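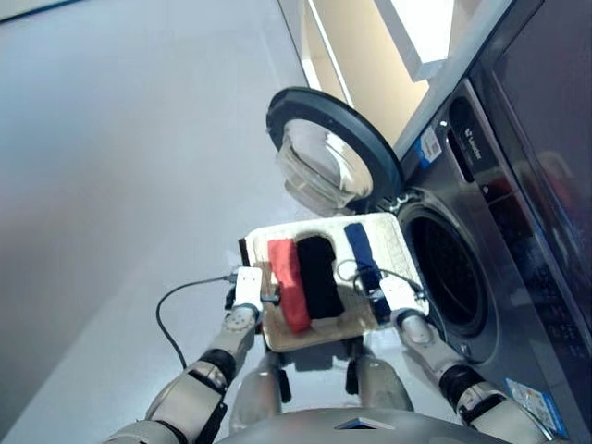 Do you fold things before they leave the laundry, or carry the heap somewhere else first?

Fold right at the machine and move everything flat on a tray. I changed over in September and I'm completely sold on it.

Hello all,

Picking up Glenys's message from the weekend thread, because it got me going and I have been meaning to write about trays for ages!

Glenys Tautahi wrote:
> We have one laundry for the whole house and it's two floors
> down from the bedrooms. I fold nicely, stack it all in the
> basket, and by the top of the stairs the stack has slumped
> and I'm folding half of it again. Does anyone have a way
> round this? I've tried smaller baskets. Also, do you roll
> T-shirts or fold them flat?
> Glenys

Glenys, I had exactly your trouble (ours is only one flight, but it's a steep one with a turn in it). The basket is the problem, I think. The sides lean out, the bottom sags, and a tall stack has nothing to hold it up. On a flat tray you lay the pieces side by side in long narrow strips, one layer only, and they just sit there. I get fewer things per trip, I admit. But I never refold, and the strips go into the drawer exactly as they are. It's such a pleasure to slide a row of shirts in and shut the drawer!

What I do for a T-shirt: face down, sides in to the middle, sleeves back, then bottom to top and once more. Press it with your palm. You want a compact rectangle with a soft edge, and it should be about as wide as your hand. Heavy sweatshirts get one fold fewer or they spring open.

I keep colors together too, reds and blacks at one end, blues at the other, so each person's row is easy to spot. Warrick Paewai told me he sorts by drawer instead, and I might try that next.

On the tray itself: mine is an old one from a bakery that closed in Wisasdale. Get one with rounded corners if you can, since square ones snag knits. Wipe it before you load it (mine lives on top of the dryer and picks up all sorts), and carry it with a hand at each side, level, close to your body.

As for rolling, I only roll for suitcases. Elfriede Voß rolls everything and has lovely drawers, so maybe she'll write in and argue with me.

Could you tell us how deep your drawers are, Glenys? That decides how many folds you need.

Happy folding,
Parveen Talukder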